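Lindness 300 folding workbench, long-term review

The Lindness 300 is a steel-framed folding workbench sold for home shops and small garages. I bought mine in September to replace a Humer bench with a cracked top. The number in the name is the rated static load in kilograms. Lindness gives no rating for side load, and side load is what loosens a bench like this.

Setup. The legs unfold in pairs and lock with a spring pin on each side. Two of the four pins were stiff out of the box and needed a drop of light oil. The instructions cover the vise jaw well and skip the leveling feet completely. The feet thread in by hand, with no lock nuts, so they creep on a concrete floor. I added my own nuts (M8).

Top. Medium-density fiberboard with a sealed face and raw edges. I set a straightedge across it corner to corner and could not get a feeler gauge under the middle. The raw edges will swell if glue or coolant sits on them – seal them before first use.

Vise. The front jaw runs on twin screws with separate handles. It holds flat stock well and tapered stock badly, as the jaw binds when one screw is more than a few turns ahead of the other. Maximum opening is 200 mm. The dog holes take standard round dogs, and my old Pētersons set fits with slight play.

Stability. Planing along the length is fine. Planing across it walks the bench unless a foot is on the lower rail. Sawing, drilling and small assembly work cause no trouble. 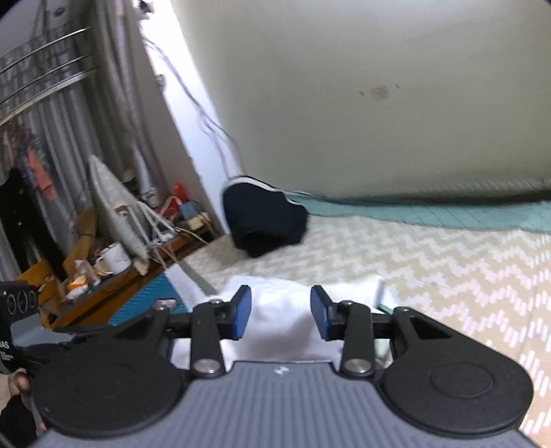 Can the top be replaced without drilling new holes in the frame?
The frame slots are long enough to take any board of the same thickness, using the original bolts. For a thicker board, buy longer bolts and keep the washers.

Storage. Folded, it stands upright by itself and takes up little floor. The carry handle is placed too far toward the vise end, so the bench tips forward when lifted. Carry it with two hands.

Rating: 4 out of 5. One point off for the feet.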